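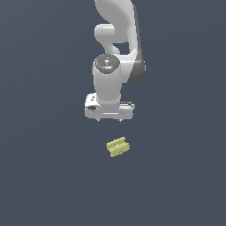
The Macedo Home Contrast Project helps people with low vision stay safe and independent in their own homes, and this report covers our work in Beresus from the start of the grant through the end of July. Most of what we do is cheap and simple. We change the color of one thing so that it stands out from the thing next to it. A small yellow object on a plain slate-gray surface, with no pattern and nothing else lying near it, is the easiest sort of thing for many of our clients to find. The same object on a busy floral tablecloth can be lost for a whole morning. Home visits under this grant apply that idea to kitchens, bathrooms, stairs and medicine shelves, and the Cidach Fund pays for the visits, the materials and part of one salary.

Home visits

We agreed to visit 70 homes during the grant year. We are on schedule. Scheduling was slow at first because referrals came in faster from the eye clinic than from the senior centers, and the clinic's patients live farther out. We now group visits by side of town, which has cut down on driving and left more time in each home.

A first visit has not changed much from what we described in the application. The visitor sits down with the client and asks what is hardest to do in the house right now. Then they walk through the rooms together, with the client leading. Nothing is moved or relabeled without the client's say. We learned early on that people with low vision often have a system that a sighted visitor will not notice, such as keeping the salt to the left of the pepper or hanging dark coats at one end of the closet. Tidying up can do more harm than leaving things alone.

The visitor leaves behind whatever small items can be put in place the same day. These are mostly cutting boards, placemats, colored tape, raised dots for stove knobs, and bulbs. Anything that needs tools goes on a list for the follow-up.

Kitchens

Kitchens take up the biggest share of visit time. The cutting board has been our most useful item. Each client gets a board that is dark on one side and white on the other, so that onions and potatoes go on the dark side and carrots and peppers on the light side. Clients who had stopped chopping their own vegetables have told us at follow-up that they have started again. One woman had been living mainly on canned soup and frozen dinners and is now making her own stews. She asked for a second board for her sister.

Placemats have worked less well. The first batch from Jundard had a shine to it, and under a ceiling light the glare hid the edge of the plate. Jundard took back the unopened packs and sent a matte version at the same price. We have replaced the shiny mats at follow-up visits where clients wanted that. Some clients preferred to keep using a bath towel, which does the job fine.

Stove knobs are harder. Raised dots stay on well if the knob is cleaned first with rubbing alcohol, but they come off in a few weeks if it is not. We have added a cleaning step to the visit sheet. On glass-top stoves with touch controls we have no good answer. We put a dot beside the power button and one beside the front burner control, and we go over the rest by touch and by beep. Two clients have asked whether the grant could help toward a different stove. It cannot under the current terms, and we have told them so.

Bathrooms and stairs

White tub, white wall, white grab bar is the usual arrangement in Beresus apartments, and it is a bad one. Where the landlord allows it, we wrap the bar in dark, water-safe grip tape. Where the landlord does not, we hang a dark towel behind the bar. Getting a landlord's permission has taken longer than the work itself in most buildings. A one-page letter that explains the change and says that the tape peels off cleanly has helped, and we now send it ahead of the visit.

On stairs we mark the front edge of each step with a strip of tape in a color that contrasts with the tread. The application proposed marking the top and bottom steps only. Clients told us that this made the middle of the flight feel worse, because they came to expect a marked edge and did not find one. We changed over to marking every step. It uses much more tape, and this is the main reason the materials line is running ahead of plan.

Lighting

Light was a smaller part of our plan than it should have been. Color contrast does little in a dim hallway. In homes where we have added a brighter bulb over the counter or a lamp at the end of the hall, clients report more benefit from the colored items as well. Glare has to be watched, and a bare bulb at eye level is no help to anyone. We would like to move a small amount from the printing line to cover bulbs and two kinds of lampshade. A request is attached separately.

Training

The grant supports training for new home visitors. We planned for 6 people and have trained 5. The remaining place is being held for someone who speaks Portuguese, as we have a group of referrals on the east side who would be better served in that language. Each trainee goes out on 4 visits with an experienced visitor before working alone. We considered cutting this number when referrals backed up in spring, and decided against it. The shadow visits are where trainees learn to slow down and wait for the client to finish a task without stepping in.

The classroom part of the training has been shortened. Trainees found the section on eye disease too long and the section on talking with family members too short. Relatives are often present at the first visit and often do the talking. We have added practice on how to bring the conversation back to the client politely.

What has not gone well

Follow-up calls are behind. The plan was to phone each client a month after the visit. Many clients do not answer calls from numbers they do not know, and the calls that go to voicemail are rarely returned. We have begun agreeing on a time of day for the call before leaving the home, and we write the office number in thick black marker on a card by the phone. Early signs are good, but the results are too recent to report on.

The printed guide is also late. The first draft was set in large type but on cream paper with brown headings, which reviewers with low vision found tiring to read. It is being redone in black on white with fewer pages. An audio version will be recorded once the text is settled.

Spending

Salary and mileage are in line with the budget. Materials are over for the period, for the reason given under stairs. Printing is under because of the delay to the guide. Taken together we expect to finish the year within the total award. Receipts for the Jundard orders, including the credit for the returned placemats, are in the financial attachment.

Next period

We will complete the remaining first visits, catch up on follow-up calls, and fill the open trainee place. The guide will go to reviewers again before it is printed. We have also been asked by a housing manager in Beresus to look at the shared laundry room in her building, where several tenants have trouble with the machine dials. Shared spaces are outside the current grant, and we would like to discuss with the Fund whether a single trial visit could be allowed.

Report prepared by Aniela Bielecka, project lead

Search this site Enter keywords Go

Contact us | © Macedo Home Contrast Project | Back to top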